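Pilirari Hand-held Grippers: Build Gallery

Posted 2018-07-17. Filed under: shared workshop, grippers, markers

Pilirari is a hand-held parallel gripper built by members of the Cloltimia shared workshop. It is the third housing we have drawn and the first to be made in matched pairs. This page collects pictures of the units in use, with notes on the parts that changed. Drawings and the full cut list are on the files page.

The housing is printed in grey filament in two halves and closed with M3 screws. Print time is 29 hours for a complete unit at the standard layer height. The earlier Vundton housing took less time but flexed at the screw bosses, and the jaw centreline wandered under load. Wall thickness has been increased at the bosses only.

Finger pads are a push fit over the jaw carriers. Maximum opening between pad faces is 88 mm. Pads are treated as a wearing part and replaced when the surface texture can no longer be felt with a fingernail. Do not glue them. Glued pads tear on removal and leave a residue that has to be scraped off the carrier.

Each marker is a printed square on a rigid white plate. The black pattern must be matte. Gloss laminate was tried on the Vundton units and washed out under fluorescent tubes at most wrist angles. A unit and its plate are entered together in the build log, and plates are not swapped between units without a new entry.

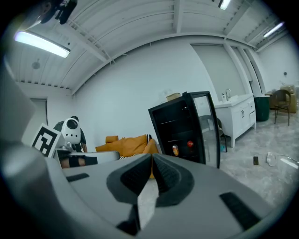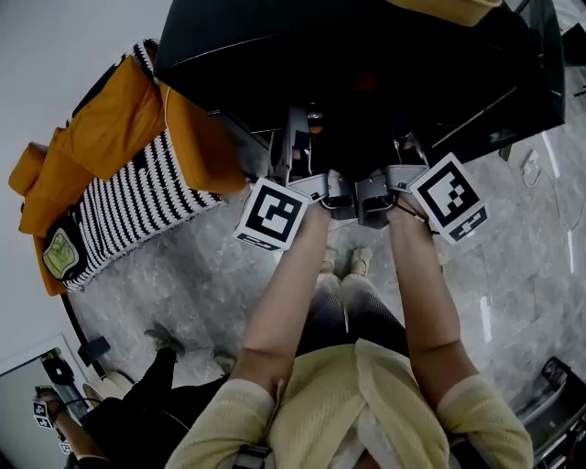
Pilirari units at the workshop. First picture: finger pads from behind the jaws. Second picture: two grippers held together, one marker plate on each.

Notes on the current units

Mass is 105 g over the Vundton version, all of it in the housing. Users with smaller hands have asked for a shorter grip section. A revised lower half is drawn but has not been printed.

Cable routing is back along the forearm. Leave enough slack at the elbow for full extension, then fix the cable at the wrist first. Fixing it at the elbow first puts the strain on the connector. The connector is a 2 mm pitch part and does not tolerate side load.

Calibration is done with the jaws closed, then fully open, then closed again. If the two closed readings disagree, check the carrier rails for filament dust before touching the software offsets. The Grigaitė script on the files page logs all three readings and refuses to write an offset when the closed values differ.

Known faults

Screw bosses on the left half can split if driven with a powered driver. Use a hand driver and stop at first resistance.

Marker plates loosen at the mount after repeated knocks. A thin rubber washer behind the plate has fixed this on the units where it was fitted.

Grey filament from different batches does not match in colour. This has no effect on function.

Next revision is planned for October. It will carry the shorter grip, a captive nut at each boss and a keyed marker mount so a plate cannot be fitted upside down. Existing housings can be upgraded by reprinting the lower half. The jaw carriers and pads carry over unchanged.

Files: housing halves, jaw carriers, pad mould, marker sheet, calibration script, build log template.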